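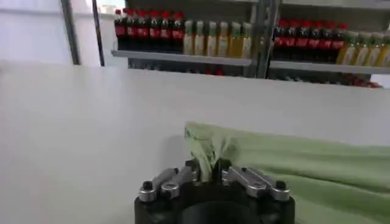

## 4. Folding table and cloth goods

Covers the white table, the cloths, and the stock shelf behind it. Sections 1 to 3 (door, lights, sink) need to be done first. If the lights aren't set yet go back and do section 2, you can't judge a fold in bad light.

Applies to the Lekov table, white top. The older Bitstead table has different feet, see 4.6.

### 4.1 Before you start

You need:

- the table, legs on, top up
- two dry cloths for wiping, plus one damp
- the cloths to be folded, washed and fully dry
- Drudberg shelf clips, one bag
- a pencil
- the Suwannarat fold card (the laminated one, not the photocopy, the photocopy is missing the back)

Clear floor on the front side of the table. Enough to step back with a cloth held out at arm's length.

> **Caution:** Two people to move the table. Lift by the frame under the top. Do not drag it, the feet come off and then you are hunting for feet.

### 4.2 Placing the table

1. Set the table with its long edge facing the shelving. Leave a gap of 34 inches between table and shelf upright. Less than that and you can't get in behind to restock.
2. Check the top for wobble. Push down on each corner in turn.
3. If a corner dips, turn that foot counterclockwise a little. Try again. Don't turn two feet at once.
4. Wipe the top with the damp cloth. Whole surface, edges too.
5. Dry it straight away. Run a bare hand over it. Any grit or stickiness, wipe again.
6. Pencil a small tick on the floor at each front foot. Next time you move the table it goes back to the ticks.

**Note:** No spray cleaner on the top. It leaves a film and the pale cloths pick it up as gray smudges. Water only. If something really won't shift, one drop of dish soap in a bowl of warm water, then rinse, then dry.

**Note:** No tape on the top either. The glue stays behind.

### 4.3 Shelving behind the table

The shelf is metal, with an upright between the bays. Boards can be moved up or down. Clips first, board second.

1. Empty the board completely. Bottles on the floor against the wall, not on the table.
2. Lift the board at the front, then slide it toward you and out.
3. Pull the clips. They're stiff. Squeeze top and bottom together, then pull.
4. Choose the new height. Bottles need room above the cap so you can get a hand over them.
5. Push clips in until they click. All of them at the same slot, count slots from the bottom of the upright.
6. Lower the board on. Back edge first.
7. Press down hard near each clip. It should not move.

> **Caution:** Never restock a board that rocks. Take it off and start again from step 3.

Boards in neighboring bays don't have to match. Set each one for what goes on it.

Stocking drinks:

- Bottles in a single row, side by side, label to the front.
- Heaviest nearest the upright.
- Caps tight. Check every one, a loose cap over a folding table is a whole load of washing done twice.
- Cola and other dark drinks stay on the shelf. They do not come down onto the table, not even for a minute, not even closed.
- Open drinks go by the sink. Not here.

Max load per board is on the plate at the end of the shelf. If the plate has gone, order one from Drudberg, part 1662, and keep the board light until it arrives.

### 4.4 Sorting the cloths

Do the sort before the fold. Skipping it costs more time later.

1. Tip the clean load onto the right hand end of the table. Keep the left end clear, that's your folding space.
2. Pull out anything damp. Hang it. A damp cloth in a stack makes the whole stack smell.
3. Pull out anything stained. Goes back to the wash pile, not the stack.
4. Pull out anything with a torn hem. Mending bag.
5. Sort what's left by size, then color. Light greens together, whites together, everything else in one pile.
6. Shake each one out once. Corners flat.

**Note:** Pale green and white look close under warm bulbs. Sort by daylight if you can, or under the main light with the side lamp off.

### 4.5 Folding

Standard fold, for the plain cloths. For anything fitted or with a pocket, see the Suwannarat card.

1. Pick the cloth up with a pinch near the middle of one edge. Lift until most of it hangs free.
2. Find the nearest corner with your other hand. Let go of the pinch.
3. Run your hand along the edge to the next corner. Hold both corners, arms apart.
4. Lay the cloth down away from you, far edge first, then bring the near edge down.
5. Smooth from the center out. Flat hand, not fingertips. Get the broad creases out first and then the small ones.
6. Fold the far edge to the near edge. Line up corners.
7. Smooth again.
8. Fold left over right.
9. Smooth again, then fold once more toward you.
10. Turn it so the folded edge faces front. Onto the stack.

If an edge stands up or rolls over on itself, don't press it. Lift the cloth, lay that side again. Pressing just sets the crease in.

If the cloth slides while you fold, the top is dusty or too smooth and dry. Wipe with the damp cloth, dry, carry on. If it still slides put your forearm on the far side while you bring teh near edge over.

Stack limits:

| Cloth | Per stack | Where it goes |
|---|---|---|
| Small | 30 | lower board, left bay |
| Medium | until it leans | lower board, right bay |
| Large | until it leans | bottom of shelf, on the liner |

Stack leaning? Too high, or the folded edges are all on one side. Turn every other cloth around.

> **Caution:** No cloths on the same board as the drinks. Ever. Different board, and below is fine only if the caps have been checked (4.3).

### 4.6 If you have the Bitstead table

Same as above except:

- Feet turn the other way. Clockwise to raise.
- The top is narrower, so large cloths hang over the front. Let them hang. Fold the hanging part up first, then carry on from step 6.
- Gap to the shelf can be smaller. Still needs to fit a person sideways with a full basket.
- The top marks more easily. No pencils left on it, no keys.

### 4.7 Problems

**Gray marks on pale cloths.** Top wasn't dry, or somebody used spray. Wash the top twice with plain water, dry, test with one white cloth before doing any more.

**Cloths come out crooked.** Usually the cloth, not you. Some shrink more one way than the other. Line up the two corners on the folded edge and let the others land where they land. Crooked side to the back of the stack.

**Brown spots.** Check the caps on the shelf. Then check the board for a dried ring. Wipe the board, wipe the bottle, and rinse the cloth in cold water right away. Cold, not hot.

**Table rocks after a week or so.** Feet work loose. Redo 4.2 steps 2 and 3. Then tighten the lock nut above each foot, finger tight.

**Shelf board bows in the middle.** Overloaded. Take half off. If it stays bowed swap it for the spare, flat side up.

**Far edge of the table is catching threads.** Rough spot on the edge strip. Find it with a scrap cloth, rub down with the fine paper in the kit, wipe, dry. Don't use the coarse paper.

### 4.8 End of day

1. Nothing left on the table. Unfolded cloths go back in the basket.
2. Wipe, dry.
3. Bottles straight, labels front, caps checked.
4. Mending bag on its hook.
5. Write up stacks in the log. Small, medium, large, and anything sent back to wash.
6. Lights off at the wall by 9 p.m.

Full clean of the table and shelf every August, or after 900 cloths in the log, whichever is sooner. Steps for the full clean are in section 7, you'll need the clips off and both boards down so alow an afternoon.

Spare feet, lock nuts and edge strip: see parts list at the back. Order the feet as a set. Single feet don't match the old ones for height.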